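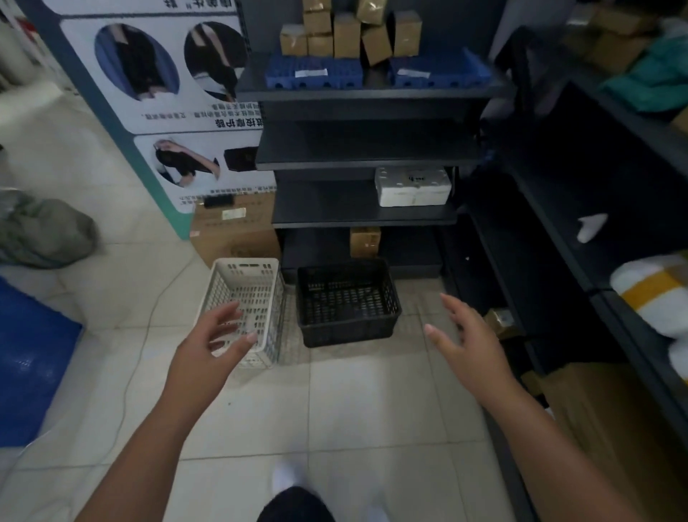
Dating the Hendora letters

Wed 13 May

The parish history of Flurnach gives the founder of the Hendora school two different birth years, 30 pages apart. The earlier one comes from her gravestone. The later one comes from a census sheet, where ages were given by whoever answered the door.

I spent this week on the letters, which I had only read in the printed edition. The editor put them in order by content and added years in brackets. Most of those years are guesses, and the edition does not mark which.

The paper helps a little. Letters 2 through 54 are on the same stock, with the Tomero mill mark in the lower corner. The mill changed its mark when it was sold, so this group has to fall before the sale – or soon after, if she was using up old sheets.

Letter 54 is the useful one. She mentions a loan of 800 crowns for the school roof, and the loan is entered in the town ledger under June. She also gives her own age. Counting back supports the gravestone.

I have not checked the ledger entry against the original, only against the typed copy. The copy has other errors, mostly in surnames. The original is in Jelínek and has to be ordered ahead.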